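Search products Search by part number Go

Mudotau Bench Set for Small Robot Arms
Part no. 1611
Supplied by Akyol, Limdale

If you are reading this page, you probably have an arm already, or you have an arm in next year's budget and are wondering what else has to go in alongside it. We get that phone call a lot, and we're always glad of it, as it is so much easier to talk about tables and cables before the order goes in than after. The Mudotau set is our answer for teams who want to start with simple table-top work: picking things up, putting them in a basket, taking them out again, and doing it all many times over.

What you get

The set comes as a flat-packed table with a plain white top and metal legs, a length of rail and four uprights for building a light frame round the back and sides, grey back panels, a bag of table-edge clips, cable straps and two floor mats. We also pack a box of things to handle, with play vegetables in several shapes, a basket and a chopping board. People do smile at the vegetables when they open the box, but they are a very fair starting point. A long thin shape, a fat round one and something with an awkward stem will ask quite different things of a gripper, and you can buy more of them without having to fill in a form.

The arm itself is not included, and neither is the gripper. We don't sell either. We are happy to drill the top for whichever base you have chosen, provided you send us the maker's drawing with your order.

What it costs

The full set is £3000 before VAT. If you already own a good solid table (do give it a proper shove first, and be strict with yourself) you can take the frame, panels and sundries alone for £800 and leave the rest. Delivery is extra and depends on how far you are from Limdale and whether there are stairs. Please tell us about stairs.

Quotes hold for 60 days. Schools and colleges whose money arrives in August are welcome to ask for a quote earlier in the summer, and we will put a fresh one through at the same price if the first has run out while you were waiting for a signature.

Planning your budget

We would gently suggest putting four lines in your plan where most people put two. The arm and the table are the ones everybody remembers. The third is cabling, by which we mean spare leads in the lengths you will need once the arm is mounted and reaching, along with straps to hold them to it and labels so that you know which is which in six months' time. The fourth is wear. Fingertips, mats, baskets and the small objects all get used up, and it is far nicer to have a modest sum set aside for them than to go asking for it in the spring.

Do think about floor space as well. Measure the full reach of your arm in every direction, then add room for a person to walk behind it with a box in their hands, and room for a stand or two if you mean to record what goes on. The customer in Lutau who bought our first Mudotau had measured everything beautifully except the door, and we spent a long and rather cheerful afternoon taking the frame apart again in the corridor. It now ships in pieces as a matter of course.

You will need your own risk assessment before switching anything on. Our panels keep things tidy and give you a calm background to work against, but they are not safety guarding and must not be counted as such in your paperwork. If your arm's maker calls for guarding, budget for it separately and talk to us about fixing points on the rail.

Spares and returns

Every part of the set can be bought singly, down to the clips. Quote 1611 and tell us which piece you are after, even if you only know it as "the bent one by the leg", and we will work it out between us. Unused sets can come back in their original packing. Drilled tops can't, I'm afraid, so please check that drawing twice.

Choosing your first job

Most buyers ask us what to try first, and our advice is to keep it to one basket and a handful of objects until everyone on the team is comfortable. Leave the board on the table and let the basket sit at the far end of it, where there is plenty of room to come in from above.

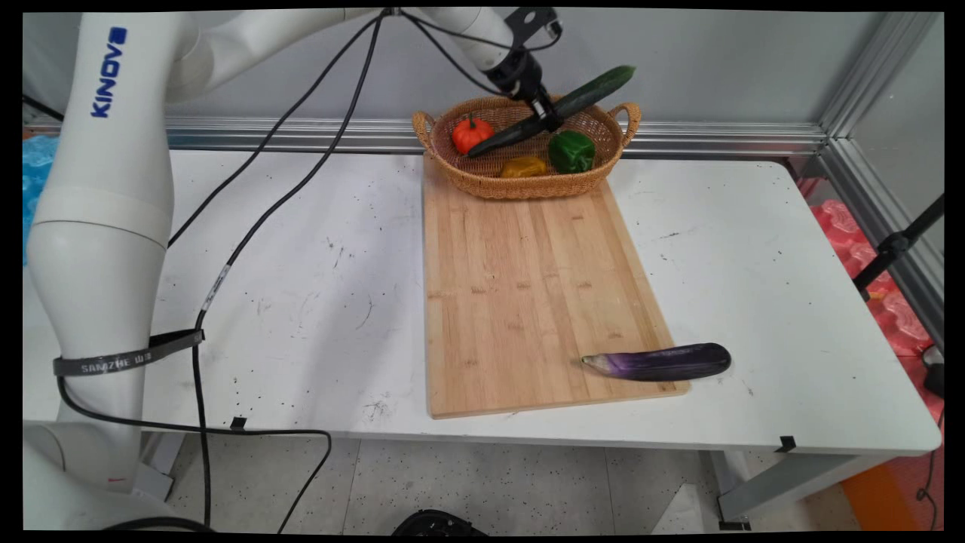

Once that is going nicely, try moving the basket to a new spot before you buy any more objects, and send us your questions as they come up.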